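Working beside the bag arm: tips for the packing bench
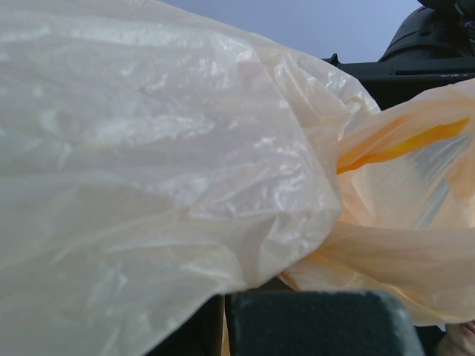
White bag and orange-tinted bag at the gripper, Bitham bench.

Bitham has had an arm on soft plastics since November. It took over most of the bag handling, and the people who used to do it now set up, check and sort what the arm leaves. These are the habits that have stuck.

Separate bags before you load them. Two thin bags with one tucked under the other are hard for the arm to tell apart, and it will often lift both.

Shake out folds if you have time. Crumpled film shines under the bench lights and the camera reads the glare badly. Turning off the lamp nearest the wall helped us more than any setting.

Keep hands back while the finger is closing. If a bag slips, press pause, then reach in.

Wipe the gripper finger at each changeover with a dry cloth. No spray.

Write down misses by type of bag, colour included. Eftychia Politis logged 2,126 picks in the first fortnight and that log is how we got the grip force changed.

Swap jobs every two hours. Watching the arm is easier on the wrists than bagging was, but it is dull and people drift off. Chrysanthi Rallis keeps the roster, so see her if you want more time on sorting.

Spare finger pads are in drawer 7.

Updated 2024-12-14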